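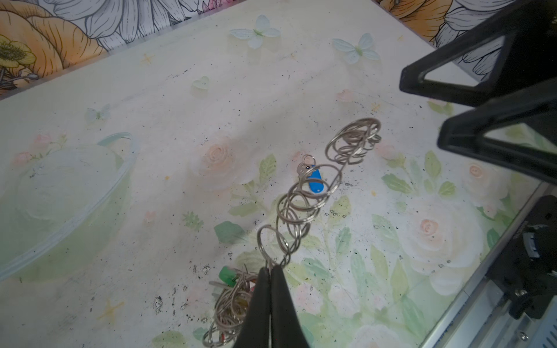
Should the first demonstrations be given by hand-guiding the arm or by remote control?

By remote control, if the finished policy will rely on a wrist camera, because hands on the arm end up in the pictures. Hand-guiding is quicker to learn and is fine for setting waypoints.

List home Threads Authors Dates Search Previous Next

Subject: Re: Demonstrating with linked rings and other limp things
From: Firdevs Uçar
Date: May 1, 2022

On the hand-guiding question, see the two lines at the top. The rest of your message needs a longer reply, so I have gone through it in pieces.

> We have been teaching our arm to lift a chain of split key rings
> off a table and put it down somewhere else. We started by pushing
> the arm about by hand and then moved to a leader arm in April.
> The remote episodes look better to me but they are slower and the
> operators complain that they can't feel when the fingers have got
> hold of anything.

They can't, and they won't with that kind of leader. Ours can't either. What helped here was telling operators to stop looking at the table and look only at the wrist view on the monitor while they close the fingers. If the operator can see the robot from the side, they will use what they see from the side, and the policy won't have it. We hung a sheet between the operator and the table at the Busska site. It was unpopular for a few days.

For the chain itself, I would ask them to close fully and then wait for a moment before lifting. Steel rings slide over each other, and a pinch that looks good can have caught only the edge of one. If the chain starts to slip during the lift, they should put it down and go again within the same episode, without stopping the recording. Those are useful episodes. We used to delete them, and then had a policy that carried on to the drop point with nothing in its fingers.

> We have 959 episodes now. 300 of those were done by hand-guiding.
> Can they be mixed or should we throw the old ones away?

Don't throw them away, but don't mix them in yet. Train on the remote ones alone and see how it does. Then add the 300 and train again from the start with the same settings. When we did this with the Bellini trays the hand-guided set made things slightly worse, and I put that down to the speed. People pushing an arm move it in a smooth sweep and then stop hard at the end. With a leader arm they creep in. The model gets two sorts of approach to the same object and no means of telling which is wanted.

Check also whether any hands show at the edges of the wrist pictures. If they do, cropping may be enough. It depends on where your operators hold the arm.

> How much should we vary the start? At present the chain is laid
> out by the operator before each episode.

This is where I would change the most. A person laying out a chain lays it out the way they would like to pick it up. They leave an end free and they point it at the gripper. Let it drop from a cup, or have a second person do it who isn't going to drive. Leave the tangles in. If a chain comes to rest in a knot at one end and straight at the other, that is a perfectly good start and the operator should decide where to take hold.

You should also decide early what counts as the right place to grip. We wrote it down as one sentence and taped it to the leader: take the nearest ring that isn't under another ring. Before that, each operator had their own idea. One always went for the middle, and her episodes were tidy, but the chain folded over the fingers and hid whatever was beyond it.

Put other things on the table too, such as loose keys, tags and fobs. If there is only ever one shiny item in view, the policy learns to go to the shiny item. I'd also use a patterned cloth in at least part of the set. Plain grey tables train quickly and then fail in the first room that has a flowery tablecloth. Don't clean it between episodes, either. Marks and specks are part of what a real table has on it.

> Last thing. The Veko leader drifts a bit over a long session. Do
> others recalibrate and how often?

We do it every 18 episodes, which is when the operator gets a break anyway. Put both arms at the rest position, zero them, and record one short episode with nothing in the gripper so there is something to compare later. I have not found a better way. Sudow told us at the time that once a day was enough and for our unit it wasn't. By the end of a morning the fingers were closing off to one side of where the operator was pointing, and the operators had learnt to correct for it without noticing. That correction is then in your data.

If you have timestamps for your sessions, it would be worth looking at the late episodes against the early ones and leaving the worst out. We cut one set down to 333 that way and it trained better than the full lot. I can't promise you would see the same.

A few smaller points while I remember them.

Keep the operator's name with each episode, or at least a number. You will want it.

Set the gripper to the same opening at the start every time, unless you mean to vary it.

If the leader's trigger is stiff, people close too late. Ours had the spring changed for a softer one and the difference showed straight away in the recordings.

Sessions longer than an hour gave us poor lifts. Two shorter ones cost less in the end.

I would like to know what happens with the mixed set, so please post it here when you have it, even if it's bad. Has anybody else on the list tried rings or chain with a force signal on the leader? We are thinking of fitting one, but I'd want to hear from someone who has used it on metal first.

Firdevs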